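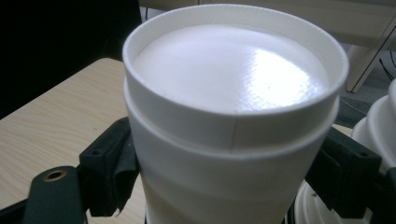
Handout 4: Paper cups, nesting and the rim

Food Packaging Basics, Unit 2. Notes by C. Grabowska, typed up from the board, sorry for gaps

Bring a cup to the next session. Plain white if you can, no print, seams are easier to find.

Parts to know
Rim (also: lip, curl). Paper rolled outward on itself. Stiffens the mouth, gives the lid something to grab.
Sidewall. One flat blank, fan shaped, wrapped around a form.
Side seam. Overlap where the two ends of the blank meet. Runs top to bottom. On a white cup look for a thin line under the rim, tilt it to the light.
Base. Separate disc, edges folded down, sidewall tucked under and pressed.
Coating. Inside always for drinks, outside sometimes. Glossy = coated or some kind of film. Matte = probably bare board, but test, don't guess.

Taper
Wider at top than bottom. Reason cups stack at all. Too little taper and they jam, too much and the stack leans. Sketch the side view and mark the angle, we did this on the board, copy it from Lena if you missed it.

Nesting
Upper cup drops in until something stops it. Could be the rim, the base or plain friction on the wall. Find out which on yours.
Where one wall ends and the next starts you get a step running around the outside. Run a fingernail over it. Even all the way round? If its higher on one side the upper cup is sitting crooked.
Stuck cups: twist, don't pull. Pulling ovals the rim and then the lid wont seat.

Glare
White gloss under a ceiling lamp washes out on one side. Turn the cup before you write "scratch" or "stain" on the sheet. Half of last term's defects were lamp.

Bench work (pairs)
Sleeve of Cirow cups on each bench, carton of 3000 in the back cupboard, don't open a second one.
- look at the rim first, whole way around, flat spots?
- find the seam, pencil mark next to it
- nest two, seams lined up, then seams opposite. Which sits straighter
- measure height of the stack both ways, in mm
- cut one open along the seam, tape flat in notebook

Write up: one page, due in June with the others. Late ones go to Lena Adamczyk, not me.

Reading: Sikora, chapter on rolled edges. Old edition (1971) is fine, the drawings are the same. Skip the part on wax.

Next time: lids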